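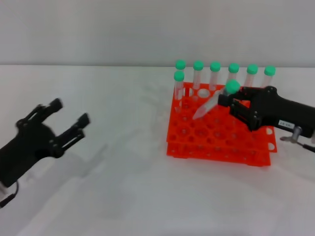 22 November 2022

I have never trusted a hobby that starts with a shopping list. Seed saving was meant to be the cheap one. You let a lettuce go to seed, you shake it into an envelope, you write "lettuce" on the front and then in July you can't read your own writing. That was my system for years and I'd give it a pass mark.

Then Rania Hattar gave a talk at the Clakden garden group and told us all that paper envelopes were the reason our germination was rubbish. Tubes, she said. Clear plastic, screw them down, stand them in a rack. I asked what she'd compared them with and got a fairly vague answer about her tomatoes.

I bought some anyway. Two lots, because the supplier in Itden has a minimum order, and the whole business came to $78 with postage. For that money I could have bought new seed every spring until I'm too old to kneel.

What I'll grant the tubes:

- You can see what's in them. Fennel looks like fennel, and no amount of bad handwriting changes that.
- They stand up. My envelopes used to slide down behind the drawer and I'd find them when I moved house.
- The green caps are easy to spot on a messy bench, and so is an orange rack. I wouldn't have picked the colours but I haven't lost any of it yet.

What I won't grant is that plastic keeps seed alive longer. If you cap seed that isn't properly dry, you've made a little greenhouse for mould. Paper forgives you for being impatient and a sealed tube doesn't. I left my coriander on a plate for two weeks before I went near a cap, and I still opened it a few times to have a sniff.

Labels are another problem. Marker rubs off the plastic. Sticky labels curl. Someone at the group swears by masking tape and pencil, so I'm trying that on the beans, although beans hardly need a label, and the big ones are a squeeze getting in.

I'm keeping half of the Clavau lettuce in an envelope and half in a tube, same drawer, same plant. In July I'll sow 30 from each, in the same tray, and write down what comes up. It isn't much of a trial but it's more than we got at the talk. If the tubes win I'll say so here, and if they don't, Rahman down the road wants them for his fishing swivels.

Parsley is next. It's still on the plate.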